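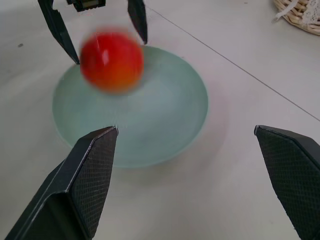

I've been collecting demonstrations for a two-arm policy since November, and the Claeys wrist camera kit is the first piece of gear that made me look forward to a session. It's a pair of small cameras, one per wrist, plus brackets, cables and a recorder program that keeps both views lined up with the joint readings. What sold me was how much of the work each view holds. With the fruit and the plate, one wrist gets its own open fingers big in the foreground AND the tips of the other gripper up by the red fruit, so the learner has both hands to go on. Even a bit of the wicker basket gets in. My old overhead camera gave me the tops of two arms and a guess.

Setup took me one evening. The brackets go on with 2 screws each (bring your own driver, the one in the box is soft as cheese) and the cables are long enough to run down the arm with slack at the elbow. I did pinch one on my first try at a full wrist turn, so tape it before you move anything!

Now the recorder, which I love. You tap a foot pedal to start an episode, tap again to keep it, hold it down to throw it away. Holding it down is such a relief. With my previous program, Nastgate, I had to put down the leader arms, walk to the keyboard and type a file number, and by the time I got back I'd forgotten what I was doing with my left hand. Now I do a pick, I fumble it, I hold the pedal, I go again. We're past 900 kept episodes on tabletop tasks and I'd guess half of those exist only because the pedal is there.

Chunhua Cui does the training runs on our side and she was the skeptic. Her complaint about wrist views has always been blur, and she has a point: focus is fixed, and things can come out soft, fruit especially, when the textured pads on the fingers are nice and clear. She asked me to send her a batch with no cleanup at all. The policy trained on it finished 98 of its test placements before she got bored and stopped, and she hasn't brought up the blur again except to tease me. I still wish the lens had a focus ring. A shiny plate will also give you a pale sheen under strong lights, so move your lamp around before you record a few hours of it.

Other gripes. The export tool writes one huge file per session, and splitting it by task is on you. Mizanur Munshi wrote us a little script for that, and I'd be glad to see Claeys just put something like it in the box. The status light is green for "ready" and a very slightly different green for "recording." Come on! I lost a whole set of handovers to that light.

Battery doesn't come into it, everything runs off the arm's own supply. Heat has been fine over long sessions. One bracket loosened after 10 days of heavy use and a dab of thread locker fixed it.

If you only record with one arm, you could get by with something simpler, and the Serkov single camera did well for me back when I was doing drawer pulls. For two arms working over the same plate, get the pair. Practice a while with the pedal before you keep anything, vary where you put your objects, and label the wrists left and right with tape on day one. I swapped mine once and Chunhua noticed before I did.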